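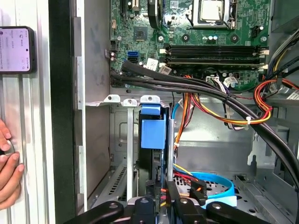 The budget form for the Mametport shop had one line for "equipment, other," and I had been staring at it since lunch on Tuesday. Everything we wanted was other. I wanted a second arm, so we could run two benches and quit fighting over the one we had. My boss wanted a conveyor (he has always wanted a conveyor, I think he'd put one in his kitchen). And the arm itself, if you asked it, probably wanted a job without wires. We take apart old office computers for parts, and every tower is a different bowl of spaghetti. The one on the bench that afternoon had a fat black bundle slung right across the memory slots, plus a loop of orange and red and yellow held with one white cable tie, and I remember thinking, okay, so how do I put a price on that?

I started with the quotes. Fusau would sell us a whole arm, new, and their brochure was gorgeous, all white floors and happy people in safety glasses. Narnatmont would sell us only fingers. Longer ones, skinny ones, a set of four with a little case, $1,817 before shipping. I liked the fingers! I liked them more than I've liked some cars. But you can't walk into a budget meeting and say the word fingers that many times with a straight face, and I knew it.

So I called Petersen, the outfit that sold us the first arm, and asked what a service plan would run if we kept the old one going another three years.

"Ninety-seven a month," the guy said. "That's with the loaner."

"What's it without the loaner?"

"Ninety-seven a month."

I wrote that down and drew a box around it. Then I asked him, kind of casually, how long their arms usually last, and he got quiet and I could hear him typing, and he said ours was already on his list of old ones. He said it in a nice way, like a vet.

I went back out to the floor. The arm was down in the bottom of the tower, near the slot brackets and the blue drive caddy, going so slow you'd think it was looking for a contact lens. I pulled up a stool. When I started here I did this job by hand, with a magnetic screwdriver and a radio, and I had cuts on my knuckles all the way through spring. I trained on that arm the week it came. I was the one who showed it, over and over, where a drive sits and how a cable likes to spring back at you. Some nights I'd go home and my wrist would still be doing the turn.

"You want fingers or a brother?" I said.

It let go of a cable and went back for it.

We had 551 towers on the pallets out back and nineteen days until the form was due, and I'd like to tell you I ran the numbers again, but what I did was sit there and eat half a granola bar and watch. It tried the cable from the left. It tried it from above. You could see the trouble, the tip was just too wide for the gap, same as my thumb used to be. I used to turn my hand sideways and go in with the pinky.

I got up and filled in the line before I could talk myself out of it. Fingers, one set. Service plan, twelve months at ninety-seven. In the box for "justification" I wrote that the current unit had experience, then I crossed out experience and wrote "is already configured for this work," and then I felt bad about that for the rest of the day.

My boss came by around five with his coat on and read it over my shoulder.

"No conveyor?" he said.

"Next May," I said.

"You said that last May."

He initialed it anyway, and I went to turn off the lights, and then I left the one over the bench on.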